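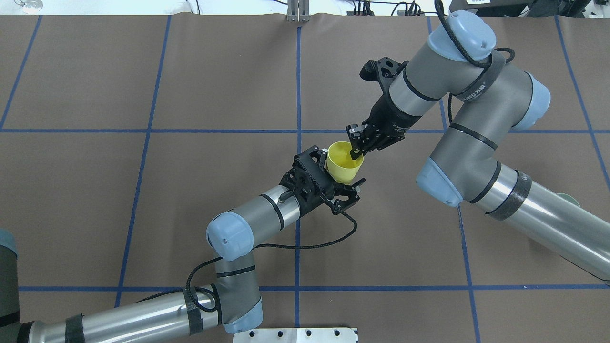 Tavisley Cups: README

Two-arm cup handling examples, collected at the Briltedero workshop. Release of September 2020. Maintainer: Arvo Koskela.

Contents

The set holds 1,814 episodes. Each one is a folder with joint positions for both arms, gripper commands, and video from a head view and a fixed view. The fixed view covers the taped grid and the pedestal, but an arm can drop out of it, so use the joint log to find out where both arms are.

Tasks

handover: one gripper holds a cup by the rim and the other takes it.
place: a cup is picked up and set down upright in a named grid cell.

Cup color is in meta.txt. Cells are named by row and column, counted from the pedestal. The tape was laid by hand, so do not use the lines for calibration.

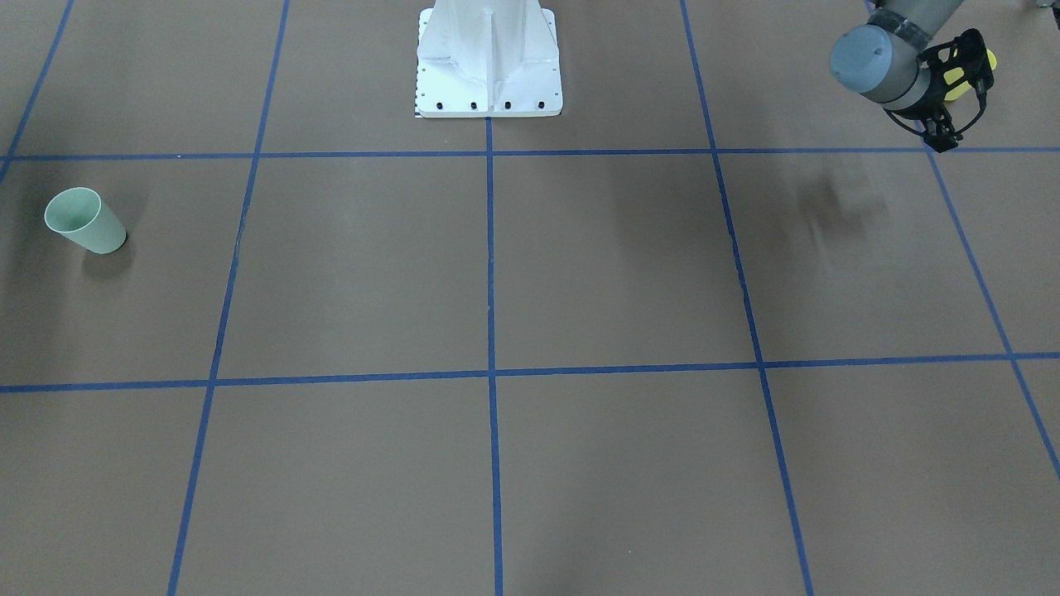
Can I train on the fixed view alone?
Place episodes work fine that way. For handover, load the head view too, or the loader in Raptis will skip the episode.

Known problems

Episodes recorded in August have gripper commands 20 ms behind the video. The script fix_offset shifts them.
19 folders have no meta.txt. They are listed in missing.txt and left out of the default split.

Format

Files follow the Clurari layout, version 2. Episodes run up to 3,000 steps.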